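Asunto: Re: [pinzas] Comparativa de pinzas en la encimera: Hostach frente a Skiso
De: Raghavendra Kamath
Fecha: 2 de diciembre de 2020

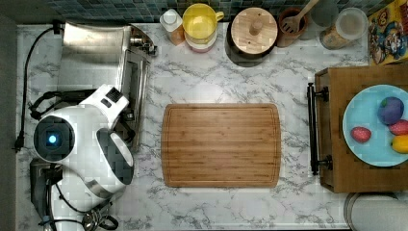
Puesto de cocina, vista cenital. Brazo a la izquierda, bandeja con la fruta a la derecha.

Hola, Ramesh, y hola a todos:

Contesto por partes al mensaje de ayer, que copio recortado.

Ramesh Ahuja escribió:
> Hemos pasado la tarea de la fruta con la pinza Hostach y nos quedamos
> bastante por debajo de lo que contáis vosotros. Coger del plato y dejar
> en la tabla, nada más. El limón va bien. La ciruela se nos escapa al
> cerrar y las fresas salen giradas. ¿Qué fuerza de cierre usáis? ¿Y a qué
> altura tenéis la cámara? La nuestra está a 835 mm de la encimera y no
> sé si el error viene de ahí o de los dedos.
>
> Otra cosa: ¿seguís con el controlador Fomo o habéis pasado ya al Joshi?
> En junio dijiste que lo ibais a cambiar.

Sobre la cámara: la nuestra también mira en vertical hacia abajo, un poco más alta que la vuestra, y no creo que el problema venga de ahí. Lo que sí nos dio guerra fue la calibración. El dibujo de la encimera, mármol blanco con vetas grises, confundía al detector de bordes y la tabla salía desplazada unas veces sí y otras no. Lo arreglamos tomando como referencia la ranura perimetral de la tabla de bambú y dejando el borde exterior solo para comprobar. Si tu tabla es lisa, pega marcas en las esquinas.

Sobre la fuerza: con la Hostach cerramos al 3 % por encima del contacto y paramos. Si aprietas más, la ciruela sale disparada, porque la fruta de juguete es dura y los dedos la cogen por encima del ecuador. Baja el punto de agarre antes de tocar la fuerza. Las fresas son otro asunto: giran por la forma, y con dedos planos no hemos conseguido evitarlo. Con la Skiso giran menos, aunque tarda más en abrir y hay que darle margen al soltar.

Resumen de lo que tenemos hasta hoy, todo con el mismo brazo y el mismo programa:

Hostach: 300 intentos. Buena con el limón, regular con la ciruela, mala con las fresas. Abre rápido y repite bien la posición.

Skiso: 200 intentos. Buena con las cuatro piezas si el plato no se mueve. Si roza el borde del plato lo arrastra, y a partir de ahí la posición guardada ya no sirve.

No pongo porcentajes todavía. Las dos series no tienen la misma longitud y en la primera cambié la velocidad de aproximación a mitad de camino. Quiero repetir la de Hostach entera antes de mandar una tabla.

Sobre el controlador: seguimos con el Fomo. El Joshi lo probamos una semana y volvimos atrás. El movimiento era más suave, pero perdía la lectura de apertura de la pinza al reiniciar y había que hacer el cero a mano. Si alguien de la lista lo tiene funcionando con una versión posterior, me interesa saber cuál.

Dos detalles del montaje que igual te sirven. La bandeja de madera tiene las asas metálicas en el lado que da a la tabla, así que el recorrido desde el plato pasa por encima de una de ellas. Nosotros metimos un punto intermedio alto y dejamos de rozarla. Y en el lado del brazo queda el horno tostador, muy cerca de la pinza en la posición de reposo. Lo tenemos dado de alta como obstáculo en forma de caja, con la holgura hasta arriba. Sin eso, el planificador buscaba trayectorias cortas pegadas al metal.

Ramesh, ¿puedes mandar el registro de cierre de la ciruela? Me basta con la curva de corriente de unos cuantos fallos seguidos. Si el pico aparece antes de que los dedos se detengan, es la altura de agarre. Si aparece después, miraría la rigidez de los dedos, y en ese caso te paso el plano de los nuestros.

Un saludo,
Raghavendra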